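Can It Fold Yet?
Speaker notes – 20 minutes plus questions
Zachary Arsenault

Opening (no slide)

Good afternoon. Wait for the back row to find chairs. Ask for a show of hands: who here did a load of laundry this week? Now who folded it? The gap between those two groups is my market.

When I started at Grarel I told my mother we would have a folding machine in her house by June. I was careful not to say which June. She asks every time she calls.

Slide 2: What we already automated

Washing is solved. Drying is solved if you aren't fussy about sweaters. A washing machine is a robot by any fair reading, it just had the good sense to look like a box and stay in the basement. The problem begins when the door opens and somebody has to reach in.

Mention the Urkenard bench here. It's a fixed table, two arms, overhead lights, plain gray backdrop, and towels from one supplier, all the same size. Last spring it folded 57 towels in a row without a miss. People clapped. I clapped. Then someone from Heydari handed it a fitted sheet and we all went to lunch.

Pause. If they laugh, move on. If they don't, move on faster.

Slide 3: The bedroom
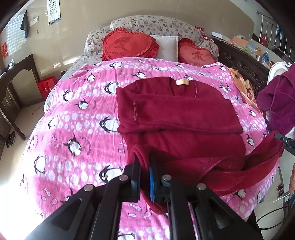 Cloth has no shape of its own until you give it one, and it forgets as soon as you let go. A wrench is the same wrench at every angle. A shirt has a front, a back, an inside, and whatever it decided to become in the dryer. People who fold well are guessing all the time, and they correct the guess with their fingertips before they know they made it. Now put that job in a real room. The fleece on the slide is dark red and fairly well behaved, already folded over with the sleeve lying across the body. Under it are penguins, polka dots and little fish on pink. You and I don't mix up a sleeve and a penguin. A vision system raised on gray backdrops has to be taught, and nobody's quilt matches the next person's.

Slide 4: Numbers, such as they are

Our own trial at the Clalondale apartment, 400 garments, mixed basket. The arms finished 272 of them to a standard I would put in a drawer. I have low standards for drawers. Average time per shirt was nearly 6 minutes. Don't apologize for this number, just leave it up there and drink some water.

Most of the failures came at the first grab. Two layers picked up when we wanted one, or a corner that wasn't a corner. Once the cloth was held at two good points the rest went fine – slow, but fine.

Slide 5: Shop floor

Shorter section, cut it if we're late. Same lesson with bagging and wire harnesses. Rigid parts in a tray: yes, buy the machine. Anything that droops: keep your people, and pay them properly, they are doing something hard.

Slide 6: So, yet?

Towels, yes. Shirts, if you go out for the evening. Fitted sheets, ask me next June.

Questions. Somebody will ask about dishes. Say that dishes at least hold still, then take the next hand.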